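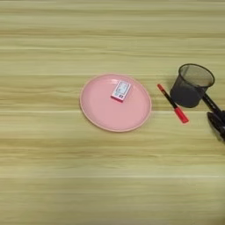

*pink plate, wood-grain table*

# Plastic dinnerware - keep it or dump it?

**skillet_dad** - Sep 16, 2025

OK so we're moving to a smaller place in January and I'm going through the kitchen cabinets one shelf at a time. I have way too much plastic dinnerware (plates like the pink one up top, plus bowls and cups in every color) and my wife wants it all gone before the move. I'm on the fence! The kids are 8 and 11 now so they can handle real dishes, but I eat my lunch off plastic every day and I kind of love it. What did you all do when yours got too big for the kiddie stuff?

**marlo_b**

Dump it. We switched to one set of plain white stoneware when my youngest started school and I've never missed the plastic. Ours had knife scratches all over and held on to spaghetti sauce stains no matter what I did. I tried baking soda, I tried leaving it out in the sun, I tried that Fisatus powder everybody was raving about on here last year. Still orange.

**Dean Whitlock**

Gonna disagree with marlo. I've got a stack of Ghauri plates I bought for camping and they've been through more dinners than my wedding china ever will. Top rack, low heat, and don't microwave them. I think people run them through the heavy cycle and then complain they warped.

Keep enough for a cookout and let the rest go.

**marlo_b**

I never ran anything on heavy, Dean. They still looked awful.

**Dean Whitlock**

Then you had cheap ones!

**tansy77**

lol you two

What I want to know is how small is the new kitchen? We went from a house to a two-bedroom and I kept everything "for company" and then it sat in a box in the hall closet for 28 months. Company came over maybe twice. They ate pizza off paper towels.

**skillet_dad**

Whole apartment is 755 square feet, so the kitchen is pretty much a hallway with a stove in it. Three upper cabinets, and one of those has the vent duct running through it so you can't put much in there. I was going to get one of those Skatstead shelf risers so I can stack plates on two levels - has anybody used one?

**tansy77**

Yes and it's fine for plates, not so great for bowls. Mine bows in the middle if I load it up. Measure the inside of the cabinet first, the lip on the face frame got me and I had to tilt the thing in sideways and say some words.

**pbj_forever**

Skip the riser and put a plate rack on the counter. And put some kind of liner down under whatever you end up with. I use the Cloltex ribbed kind, cut it with regular scissors, and the plates quit sliding every time I shut the door.

**marlo_b**

A plate rack on the counter in a hallway kitchen? Where's he going to chop an onion?

**pbj_forever**

On the table like my grandmother did. She raised five kids that way.

**Dean Whitlock**

I'm with marlo on this one, mark your calendars. Counter space is worth more than cabinet space in a place that size.

**skillet_dad**

OK here's where I've landed for now. Stoneware for dinner, 8 plastic plates in the upper cabinet for lunch and the balcony, and the rest goes to my sister for her daycare room. Wife says 8 is too many. I said six and she said four, so we're still talking.

**tansy77**

Take the four and hide two in the camping bin.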